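Work and Automation, Week 3
Handout: The Tea Room Problem

Our case this week is Breretti, a contract caterer that runs staff kitchens in other people's office buildings. At the Nason site it fed 248 workers out of one kitchen. Management bought a two-armed unit called Ustora and told the kitchen hands it would "free them up", a phrase you should learn to read with one hand on your wallet.

Read the task list before the tutorial. Filling a glass is one line on it. In the old roster it was no line at all, as it was something you did on the way to something else. Automating a job means writing it down first, and a good deal of labour turns up in the writing. 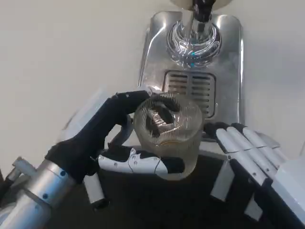
Lempi Partanen objects to this in her reply to the draft notes: the kitchen hands always knew the work was there, she writes, and it was only the people doing the roster who had to discover it. She would also like it recorded that pouring water was the part of the shift when you got to talk to someone.

Fair enough, and it's the better argument. Hold on to it for the essay.

What changed at Nason by March:

Paid kitchen hours fell from 190 a week to nearly 73 fewer than that. The drop was reported upstairs as a saving.
A new duty, "attending", went on the roster. It means standing near the unit in case. It's paid at the old rate and has no training attached.
Complaints about the tea went up. Complaints to the staff about the tea went up more, the unit being a poor listener.

Notice who carries the blame when a machine is slow. Lappalainen calls this the apology shift: the worker's main output becomes saying sorry on behalf of equipment they didn't choose.
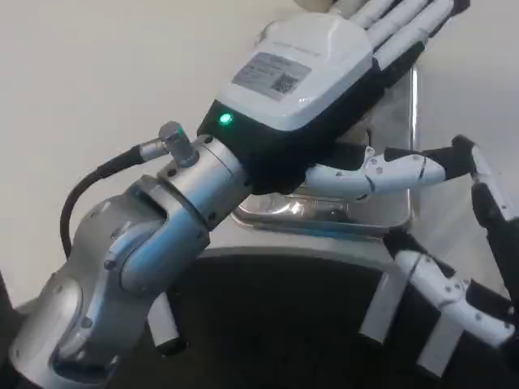
Fig. 2. Robot hands at the bench, with the steel tray behind.

For the tutorial: write out one task from your own job in enough detail that a stranger could do it. Bring the bits you left out.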